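Milisent Desk Tidy Arm: is it ready for your house?

Hi, I'm Idun Tangen and I write most of the product pages here at Westerberg, so I get to play with the gear first (best part of the job!). The Milisent is a tabletop arm with a two-finger gripper, and the question I get most from customers is whether it can do chores yet. Well, some of them, kind of.

Desks are what I know best, so let's start there.

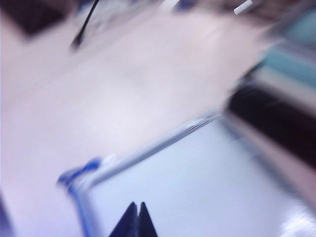
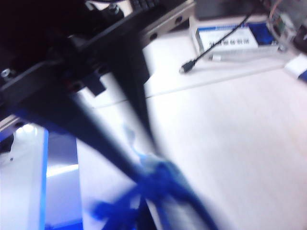
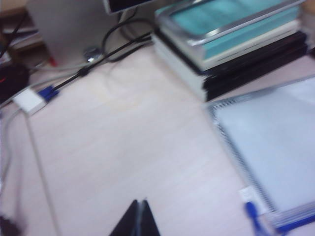 A working desk is a tough job for a machine. Cables are the worst of it, as they bend and slide and hook onto things. Give the Milisent a block or a marker pen and it's happy all day long. Give it a pile of cords and I'd still want to be in the room, coffee in hand, ready to hit stop.

What I'd trust it with now: putting pens in a tray, moving small boxes from one side to the other, sorting parts that are all the same shape. Märta Lundgren in our workshop has hers filling bins with spacers and loves it. What I wouldn't: dishes, laundry, anything with a lid you have to twist. Folding a T-shirt took mine 19 minutes and I folded it again myself afterward!

In the box
Arm with two-finger gripper
Wrist camera
Table clamp and power supply
11 printed practice cards
Quick start booklet

Reach is 19 inches from the base, so measure your table before you order. The spare fingertip set is $99 and fits the older Lurkton arm too.

Shipping starts in December. If you have a chore in mind and aren't sure, write to me or to Halvard Wikström in support and tell us what's on your table. We'll tell you if we think it's a no.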